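Visit Report: Towel-Handling Cell, Ulleo Textile Services

Prepared for the Laundry Automation Working Group following the site visit of October 18, 2023
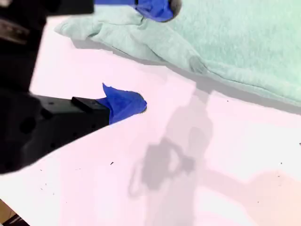

The Working Group was received at the Ulleo plant by Tanko Akande, Maintenance Supervisor, and Huệ Nông, who is responsible for the handling cell and its daily records. The visit was confined to this one cell. The tunnel washers and the dispatch hall were closed to visitors for the day.

The cell, known on site as Tondik, picks up terry towels one at a time from a white table and presents them for folding. It was commissioned in February and is still classed by the plant as a trial installation. Ms. Nông reported a current rate of 99 towels per hour on hand-towel sizes. Bath sheets are not yet attempted.

Most of the discussion concerned the gripper. It is a black two-finger unit, and each finger ends in a bright blue cover of thin material. The covers are a local addition. In the first weeks of the trial the bare fingertips slid across the terry pile when closing on a single layer, and raising the closing force left pressed marks in the cloth. Several coverings were tried before the present one was adopted. Operators change both covers together after every 300 picks, or sooner if one has turned on the finger. Mr. Akande remarked that a cover changed on one side only will pull the towel crooked, and that this accounted for a good share of the early faults.

The covers are fitted by hand with the arm in its service position and the drive locked out. Some bunching of the material is accepted. A tear is not, and neither is a cover that has crept back to expose the tip. After each change the operator runs a short closing test on a scrap of towelling before releasing the cell.

Cleaning of the table was the second subject. Lint and small dark specks collect on the white surface during a shift and can be taken for part of the towel by the vision software, which is supplied by Zesinent. The surface is wiped at each break. Lighting is also under review: the arm throws a broad shadow over the table, and the software has at times placed the edge of a pale towel too low where the fabric casts a shadow of its own. A second lamp has been ordered – delivery was expected within the month.

Stained towels remain a matter of procedure. The cell does not sort for marks, and any piece with a visible smudge must be caught at the inspection bench further down the line. The members asked whether this could be moved ahead of the pick. Ms. Nông replied that the question had been put to Nnaji, the integrator, and that no answer had been received.

The gripper is removed for inspection every 700 operating hours. Finger alignment is checked against a gauge, the mounting screws are re-torqued and lint is vacuumed from the housing. The last inspection took 445 minutes, including an unplanned recalibration. The plant intends to keep a spare set of fingers on the shelf to shorten the stoppage.

The Working Group has requested a copy of the cover-change log and will circulate it to members once it is received. Questions for the plant may be forwarded through the secretary.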